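Luto 2 by Plundgate
Tracking and calibration software for hand-held gripper capture

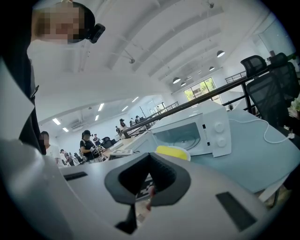 Luto takes what comes off the gripper and turns it into something your planner can use. Poses, jaw opening, timing, bad-take flags. One install, one config file, runs on the workstation you already have.

In stock (well, it's a download). Licence keys go out same day if you order before 3 pm, Thursday orders sometimes slip to the next morning as that's when we do the server backups.

What's new in version 2

Wide lens model rewritten from scratch. The old one drifted badly near the rim of the image, anything past the jaw pads was a guess. Now it holds out to the edges.

Marker finder copes with partly covered tags. Thumb over a corner, cable across the middle, it will usually still lock. If it can't it says so and leaves a gap, it does not make a pose up.

Jaw width from the image. No encoder needed if your gripper shows a marker or pattern somewhere in the opening.

Crowded rooms. People walking about in the background used to drag the tracker off with them. Moving stuff gets masked now before the pose solve. You can turn this off (mask_movers: no) if you're tight on GPU memory.

Face blur on export. On by default. Leave it on unless you have a good reason and signed forms from everybody.

Flat and glossy surfaces still the weak spot. White benchtops, appliance doors, glass. Put a printed marker on the bench and most of the trouble goes away. A4 sheets included as PDF, print at 100 percent, NOT fit to page. We get that support email every week.

What you get

Luto Track - pose and jaw width, live or from file
Luto Cal - lens calibration, takes a couple of minutes once you've done it before
Luto Trim - finds start and end of each take, bins the fumbles
Abugri bridge - sends finished trajectories straight to an Abugri planner
Marker sheets, sample config, command line tool, Python bindings

Licence covers 3 workstations. Extra seats on request.

The planner side

Trajectories come out as plain files, time stamped, with a confidence number per sample. Abugri bridge reads them directly. For anything else there's the CSV export, a bit ugly but it works. Gripper frame or bench frame, your choice, set it once at the top of the config and dont change it halfway through a job. Seriously. Mixed frames are a pain to sort out afterwards and we charge for it.

Reach checking is in the bridge. Give it your arm model and it marks the takes your arm can't follow. Handy for appliance work where a hand goes in at an angle no wrist joint is going to like. Dials are fussy too, small turns, lots of fingers in the way. Slow down for those and set the smoothing to low.

Needs

Linux, 64 bit. Windows works for Trim and Cal only.
GPU with a decent amount of memory, see the list in the download
Camera fixed to the gripper, wide lens fine, rolling shutter OK but not great
At least one printed marker on the bench

Doesn't do

Force. There is no force estimate and there's no plan for one this year.
Two grippers at once. Coming, hopefully February, no promises.
Robot control. Luto hands over a path, your controller runs it. Check your own limits and keep your own stop button.

Upgrading from version 1

Same licence key. Recalibrate every camera, the old lens files won't load and the error message is not very helpful (it says "bad header", ignore that, just recalibrate). Old takes can be reprocessed in bulk with luto redo, point it at the folder and go home. One customer, Flita, put 139 takes through it overnight and 13 came back flagged. Mostly covered markers. They re-shot those and moved on.

Support

Email goes to Ewurabena Annan, who wrote most of the tracker and will want your log file. Attach it the first time please. Log is in the same folder as the take, ends in .lutolog. A short clip of the problem helps alot more than a long description.

Phone support for site licences only, business hours.

Ordering

Trial runs full features on recorded files, live tracking locked. No card needed. Schools and universities get the lab rate, use your school email address when you sign up or the form won't show it. Quotes and purchase orders fine, put the licence name exactly how you want it printed on the invoice.

Add to cart | Download trial | Marker sheets (PDF) | Release notes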